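赫夫施泰特纸坊开放日走访记

七月里布里夫斯港的天气不热，早上还有雾。赫夫施泰特（Hofstetter）纸坊一年开放一次，平时只接待预约的修复师和印刷工作室。我去年没报上名，今年提前写了邮件，收到回复说上午十点在水闸边集合，穿不怕湿的鞋。

从布里夫斯港（Brivesport）车站出来，沿河往上游走，过两座桥，第二座桥头有一家面包店，可以在那里吃早饭。再往前路面变成碎石，左边是河，右边是旧厂房的后墙。纸坊的门在墙的尽头，门楣上刻着1767，是现在这栋石头楼落成的年份。门口没有大招牌，只有一块搪瓷牌子写着厂名，字已经掉了一半。

带队的是胡贝特·伊姆霍夫（Hubert Imhof），在纸坊做了大半辈子抄纸工，现在主要负责带学徒和管水车。他讲德语，旁边有一位年轻的同事翻成英语。我把听到的按参观顺序记在下面，有些术语不敢保证译得准。

先看水。造纸用水分两路，一路推水车，一路洗浆。推水车的水直接从河里引，洗浆的水来自山坡上的泉眼，经过一个沉淀池和一道沙滤。伊姆霍夫说，泉水里铁少，纸放久了不容易出黄斑。沉淀池盖着木板，他掀开一块让大家看，水很清，池底有一层细泥。每年冬天停工时清一次泥，清出来的泥堆在后院种菜。

水车是后来换过的，原先的木轮烂掉以后，装了一个铁骨架配橡木叶片的轮子。那天水量一般，轮子转得慢。主轴穿墙进楼，带动楼下的打浆机。过去这根轴还带着一排木槌，槌头包铁，专门捣破布，声音据说全镇都能听见。木槌还剩一组，留作演示。同事拉开闸门，槌子起落了一阵，大家捂着耳朵，地板跟着震。演示时间不长，槌座的榫头已经松了，要等秋天找木匠来修。

楼下第一间是拣布间。原料是旧亚麻布和棉布，收来以后先拆掉扣子、拉链和缝线，再按颜色和厚薄分筐。工作台边上竖着一把固定的刀，刀刃朝外，工人拿着布往刀上拉，割成巴掌大的小块。同行的一位先生试了几下，割得歪歪扭扭。合成纤维混进来会很麻烦，打不散，最后在纸面上结成小疙瘩。现在纯亚麻的旧布越来越难收，纸坊一部分原料改用棉短绒浆板，成卷买进来。伊姆霍夫对这一点说得很直接：浆板省事，纸也匀，但韧性差一些，做地图修复用的纸还是要用布。

打浆机是荷兰式的，椭圆形的槽，一侧有带刀片的滚筒。浆在槽里一圈一圈地走，从滚筒和底刀之间过。打多久看做什么纸。厚的水彩纸打得短，薄的书写纸打得长。他从槽里舀了一勺浆，兑进一大杯水里，举起来对着窗户让我们看纤维散开的样子。判断好没好，靠的就是这一杯水。旁边墙上贴着记录表，写着每一槽的投料、开机和停机时间，铅笔字，改过很多次。

抄纸间在里面，地面是石板，常年有水，进门前要踩一下防滑垫。抄纸槽是不锈钢的，旧的木槽摆在墙角。两个人一组，一个人端着帘框下到槽里，捞起来，左右前后各晃一下，等水漏掉，把帘子递给另一个人；另一个人把湿纸扣在毛毡上，再盖一张毛毡，如此一层一层地叠。叠到七十张算一垛，送去压榨。压榨机是螺旋式的，四个人推一根长杆。我也上去推了，最后几下几乎推不动，水从毛毡四边流下来，沿着地沟走掉。

参观者可以自己抄一张。我抄的那张一头厚一头薄，角上还有一滴水落下来打出的小坑。学徒说这种水滴坑在旧纸里很常见，行内有个专门的叫法，我没记住。做好的纸当天带不走，要留下地址，干了以后寄。邮费另付。

水印是单独一间小屋，由一位兼职的师傅负责。水印图样用铜丝弯成，缝在帘面上。墙上挂着旧帘子，有熊、有钥匙、有姓名缩写，最复杂的一个是一座桥，桥拱和栏杆都弯出来了。师傅正在给一家叫弗勒（Fluller）的印刷工作室做新水印，一个字母F外面套一个圆圈，弯了几次都不满意，桌上放着几个废掉的。细处用焊锡点住，锡点太大在纸上会显出一个亮斑，所以要锉。

二楼是晾纸间，整层打通，两侧墙上全是可以开关的木百叶。湿纸几张一叠搭在绳子上，靠穿堂风吹干。百叶怎么开要看天气，风太大纸会卷边，潮天要全关上等。绳子以前用马毛和牛毛混编，不会在纸上留印子，现在用的是一种外面上蜡的麻绳。晾纸间那天的温度我看了一下墙上的表，华氏刻度，指在72，旁边的同事说是一位客户送的，他们自己也看不惯，一直没换。这个温度晾薄纸正好。

施胶间没有开放，只在门口看了一眼。胶用明胶，加热以后把纸一张一张浸过去，再晾一遍。不施胶的纸吸墨，适合版画；施了胶的才能用钢笔写。门口的桌上放了两种样张和一支蘸水笔，让大家自己试，区别很明显。

中午休息一个钟头。院子里有汤和面包卖，我吃得快，剩下的时间坐在那里整理笔记，顺便和同组的人聊了几句。有两位是做古籍修复的，从赫斯顿（Heston）过来，路上换了三趟车，包里带着自己的样纸，准备下午请伊姆霍夫看。她们关心的是补纸的厚度能不能定制，以及一次最少要订多少。 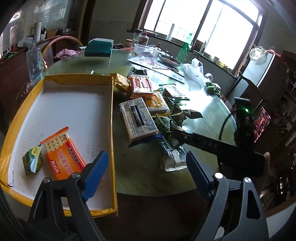

下午的内容比上午松散，主要是整理和仓库。纸干了以后先压平，再由整理工一张一张对着光检查，有杂质的用小刀挑掉，挑不干净的降一等。一等纸四边都要完整，毛边均匀；二等纸便宜三成左右，写字画画其实没有影响。我买的就是二等。降等以后还不行的，撕碎了回到打浆机里，没有什么浪费。

仓库在楼的北侧，没有窗，纸按年份和克重放在木架上。新纸一般要放够半年再卖，据说放过以后更平，性子也稳。架子最底层有一些战前的存货，纸包上盖着旧章，不对外卖，只在修复项目需要配同时期的纸时拿出来用。两位修复师在这里待得最久，伊姆霍夫拿着她们的样纸对着灯看了一会儿，又用手指弹了弹，听声音，然后从架上抽出两种，让她们带回去试。最小订量也问到了，是七十张，也就是抄满一垛，再少就不值得换浆。

最后是提问。有人问学徒好不好招，回答是有人来，留下的少，冬天手泡在冷水里很难受。现在槽里的水会稍微加温，比从前好一些。也有人问机器纸对他们的影响，伊姆霍夫说他父亲那一辈就不和机器纸争了，如今的客户主要是修复机构、版画家和少数做请柬的。请柬的订单集中在春天，利润最好，也最烦人，颜色总要改。

几点实用的信息，给打算去的人。

报名用邮件，开春以后就可以写，写明人数和语言。英语组只有一组，德语组多一些。

鞋要防水，抄纸间的水没过鞋底。袖子要能卷到肘部以上。

楼梯很陡，晾纸间没有电梯，腿脚不方便的人可以只看一楼，票价会减。

木槌演示时声音很大，带小孩的话提前准备耳罩，门房那里也能借。

小卖部收现金和卡，纸可以卷在纸筒里带走，厚的水彩纸不要卷，请他们用硬纸板夹好。我买的一包是夹在两块纸板中间背回来的，没有折角。

回程的车每小时一班，下午四点以后改成两小时一班。我在小卖部挑纸耽误了时间，错过一班，又在桥头的面包店坐了很久。自己抄的那张纸过了两个多星期寄到，比在毛毡上看着小了一圈，水滴坑还在。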